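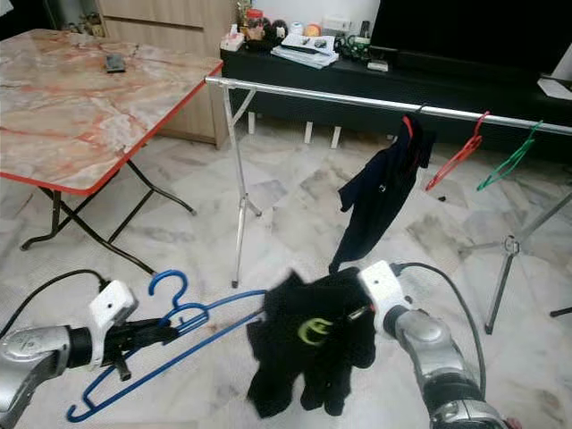

Eltgate Clothes Room – progress report for April

Hello again to everyone at the Veniler fund! The last report was mostly me grumbling about the lease, so I'm very happy to say this one is about clothes.

Where we've got to

The hanging corner is up and running. We have the metal rail out with plastic hangers on it, and the folding table with the marble-pattern top next to it for sorting. I know a rail and a table don't sound like much for a whole quarter, but you should have seen us before, working out of bags on the floor. Things get pulled out, looked over, put on a hanger and hung up, and people can flip through them the way they would in a store. It makes such a difference to how folks feel when they come in (and to my back).

The red and green hangers were from the Prellar Street closeout, a whole carton for next to nothing, and the blue ones came with them. I did have a plan to use a color for each size. That lasted until the first busy afternoon, when everyone grabbed whatever hanger was closest, me included. I've gone over to little paper tags on the hook and I think we'll stick with those.

What's slow

T-shirts and sweatshirts are our biggest pile by far, and also the slowest. They come out of the bags twisted up, with the sleeves inside out, and dark ones are the worst because you can't find the neck hole! Slippery plastic hangers don't help with wide necks either – you get one shoulder on and the other slides off. We now put the hanger in from the bottom hem so the collars don't stretch, then give the whole thing a shake and straighten the sleeves. It takes longer per shirt but we've stopped having to rehang them at the end of the day.

We're also short of rail. When a delivery comes in, one rail fills up fast and the rest has to wait its turn on the table, and then there's no table left to sort on. I'd like a second one, same kind, one that folds flat so it can go behind the cabinet when we need the floor.

Money

Of the $2,000 you gave us for this stage, we've spent $90 on hangers, tags and a box of safety pins, plus the rail, which came in under what I'd put down for it. The table was a gift and so was the long black TV stand. It's low, so the plan is to keep folded pants and kids' things on top, where the kids can reach them. I'll send the receipts in one envelope this time, I promise.

One change to ask you about: the budget has a line for a steamer. I'd rather move that over to the second rail and a few padded hangers for coats. If you're okay with that, just let me know by email and I'll redo the sheet.

Next few weeks

We open 4 hours longer each week starting next month, with doors at 8 in the morning for people coming off night shifts. Before then I want to get the Peng Avenue bags sorted (mostly adult tops, from what I've seen so far) and put a mirror up near the rail. Winter coats are going into storage as soon as I find enough boxes with lids.

If any of you are nearby, do stop in! Mornings are best, and if you have spare hangers at home, bring them along. Any color.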